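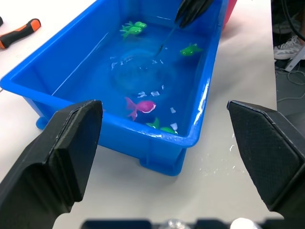

Water play has long held a place in early childhood settings, usually in the form of a large table kept outdoors and filled on warm mornings. At Plondorar, an early learning center in Skernley, the practice has moved indoors and become considerably smaller. The center now sets out a single tub, a handful of floating toys and a few household cups on an ordinary table, and it makes them available throughout the year.

The change was introduced in June by Pravesh Du Plessis, who oversees the center's materials. The outdoor table held a great deal of water and needed two adults to empty. It was also popular to the point of crowding. Children at the edges waited for a turn, lost interest and left.

"A small tub asks for a different kind of attention," Du Plessis says. "Two children can stand on either side of it and both reach everything. They look at what is floating. At the big table they mostly looked at each other."

The equipment is deliberately modest. The tub is plain blue plastic with a rounded rim. The toys are fish and a frog in strong pinks and greens, which stand out clearly against the blue. A small net with a handle completes the set, and cups and bowls are borrowed from the pretend kitchen as required. The center replaces individual pieces as they wear out and does not buy matched sets.

Staff describe the activity under three broad headings: catching, sorting and pouring. Catching usually comes first. A child who has not used the net before will tend to chase a fish across the surface, pushing it away with the front edge of the loop. With practice the net goes in beside the toy and underneath it. Staff are asked not to demonstrate this during a child's first few sessions.

Sorting follows from the colors. Pink fish may go into one container and green into another, although the children frequently devise arrangements of their own. One group at the center sorted by which toys were "asleep," a category that was never fully explained to the adults.

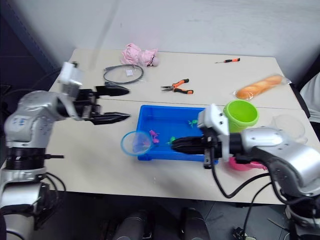

Cups, bowls and bath toys set out with the blue tray.

Pouring is the part that requires the most preparation. The center uses cups of different kinds, some clear and some colored, so that children can compare what they see through the wall of the cup with what they see from above. A cup holding 200 milliliters is comfortable for most four-year-olds when full. A 500-milliliter jug is kept for the adult who tops up the tub.

Schwerdtfeger, the regional training body with which Plondorar is affiliated, has since included the small tub in its guidance for member centers. The guidance recommends no more than five toys for a first session. It also recommends that the tub be placed on a table of standing height for the children, away from the main walkway, with a towel on the floor at each side.

Of the 17 centers in the affiliation, Cosstead was the first to follow. Its rooms are narrow, and two desks are pushed together to give enough space for the tub and for the net to be laid down beside it. Staff there report that the extra table surface matters more than they had expected, as children like to line up their catch before returning it to the water.

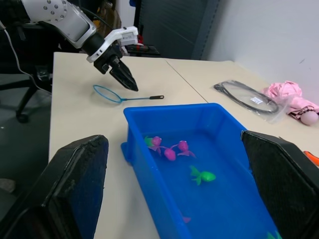

Care and Supervision

An adult remains within arm's reach of the tub whenever it contains water, regardless of depth. The tub is emptied at the end of each session and is never left filled between groups. Toys are squeezed out where they are hollow, rinsed, and dried on a rack overnight. Any toy that cannot be fully drained is withdrawn from use.

The net is checked for loose threads before it is put away. Cups and bowls are washed separately and returned to the pretend kitchen the following morning.

Centers wishing to borrow a starter set may apply to Schwerdtfeger through their usual contact. Sets are lent for one term and include the tub, the net and the floating toys. Towels are not supplied.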